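Moving the old order records to Kamum

Members who still use the Sezer program for their orders will need to move to Kamum by the end of June. Sezer was written for a version of Windows that we can no longer keep running safely on the office machines, and the last person who understood its file format, Dima Azar, has now written a converter so that the old records can be carried over.

The converter is called Findeo. It reads a Sezer data folder and writes out plain text files, one per customer, which Kamum can import from its File menu. Dima tested it on 568 records from the shared office folder. All but two came through complete. Those two had a line break in the middle of the postcode and were corrected by hand.

Before you start, close Sezer on every machine that uses the folder and make a copy of the whole folder somewhere else. Run Findeo on the copy. A folder with around 100 customers takes a few minutes on an ordinary desktop.
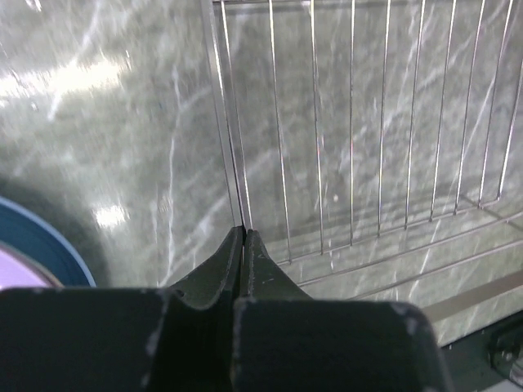 Will my notes on each customer be kept?

Notes are carried over as plain text, up to the length Sezer allowed. Any bold or underlined words will lose their formatting, and dates typed inside a note stay exactly as you typed them.

Accented letters are the one thing to check by eye. Sezer stored them in its own way, and Findeo has a table of 122 characters that it knows how to translate. Anything outside the table is replaced with a question mark and listed in a file called report.txt, which you will find next to the converted records. If the report is blank, there is nothing to correct.

Invoices are not converted. Kamum numbers its invoices differently, and mixing the two sets would cause trouble at the end of the year. Print the old ones to PDF from Sezer and keep them with your other papers – the option is under Reports, then Print All.

Findeo is on the members' download page, along with a short text file of instructions. If the import stops with an error, send Dima the report file and the exact wording of the message. Please leave customer records out of the email.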